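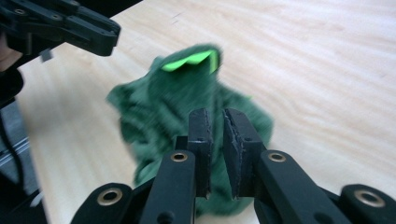 Rindimitz to Move Garment Care Label Testing to Pearce Site

PEARCE, January 30, 2023 – Textile testing firm Rindimitz will move its wash and colorfastness work to a larger laboratory in Pearce in February. The new site covers 2000 square feet and replaces the unit the company has leased in Gesa.

The laboratory will run 10 wash lines, up from seven. Each line handles one fabric group at a time, and samples are conditioned overnight before measurement. Shrinkage, seam twist and dye transfer are reported on a single sheet. Rindimitz tested goods for 258 clothing makers last year, most of them small.

"Clients ask for the same wash cycle their customers use at home," said Tiziana Donati, head of testing. "The Gesa unit did not have the water supply for that on every line."

Results will be issued through Cedevum, the company's online reporting system – existing logins remain valid. Prices and sample sizes are unchanged. Samples already received in Gesa will be completed there.

Media contact: Rindimitz press office, Pearce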